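Cold-weather layers: rolling and storage
Treler packing pages – Gallery

Soft layers take up more room in a bag than anything else in it, and they respond better to a change in method than a change in bag. The notes on this page cover fleece and quilted garments in dark colors, handled on a bed at waist height. A bed is a good working surface for the job. It is wide enough to open a jacket flat, and the bedding has enough grip to keep a sleeve in place while the other one is being turned in.

The usual order is as follows. Close the zipper, if there is one, and lay the garment face down. Bring both sleeves across the back so the cuffs meet near the center. Fold the sides in to a width slightly less than the inside of the bag. Roll from the hem toward the collar, pressing at every turn with the flat of the hand. Fleece traps air between the fibers, and the air only leaves if it is given a moment at each turn.

Quilted panels behave differently. The stitching forms natural fold lines, and a roll that starts on a stitch line stays straight. A roll that starts between two lines tends to wander and ends up thicker at one side. Heavy seams at the shoulder should sit on the outside of the bundle. If they end up in the core, everything wrapped over them takes on the same ridge.

Black fleece, folded and bunched into a thick roll over the bed. The lower part drapes over the cover.
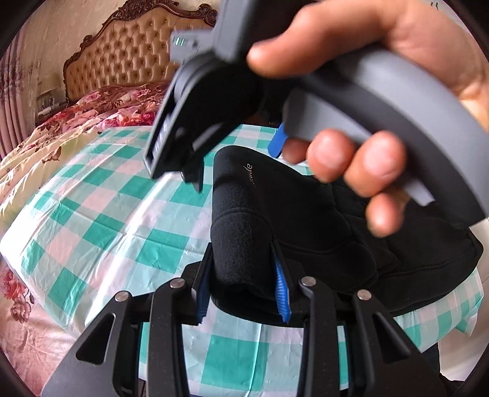 Constanza Insaurralde wrote in to say that she gave up rolling fleece years ago and folds it in thirds, "because a roll wastes the corners of the bag." She packs two layers flat at the bottom of a Brilline duffel and fills the space above them with socks. Her point about corners is fair for a square bag. In a round-ended duffel the flat fold leaves the same gap at the ends, and the roll is easier to pull out without disturbing the rest.

Weight
A Zirneck fleece with full lining came to 963 grams on the kitchen scale, with the pockets emptied. The same jacket with gloves and a folded hat left in the pockets went over 1,000 grams. Pockets should be checked before rolling in any case. A hard object near the core makes a lump that the straps press into the fabric.

Straps and bands
Elastic bands hold a roll well for a day in transit. They should come off for storage. A wide cloth strap leaves a shallower mark than a narrow band, and the mark brushes out of most fleece. The Sartori straps used for these notes are 100 centimeters long, enough for two turns on a thick bundle – one turn on a parka. The buckle goes on the side opposite the collar.

Lint
Dark fleece picks up fibers from bedding. A smooth cotton cover gives up very little, a wool blanket a great deal. Go over the outer face with a lint roller after the bundle is closed, and leave the inside for when the garment is next worn.

Long storage
Rolls kept from April to October go in a breathable bag on a shelf, one layer deep. Stacking them compresses the bottom row, and the pile recovers slowly. Quilted pieces are better hung for the summer if there is closet space. Where there is none, roll them loosely and turn the bundle over once, in July.

Labels
A paper tag tied through the collar loop is enough. Write the garment and the size on it in pencil. Ink transfers to light linings in a warm closet.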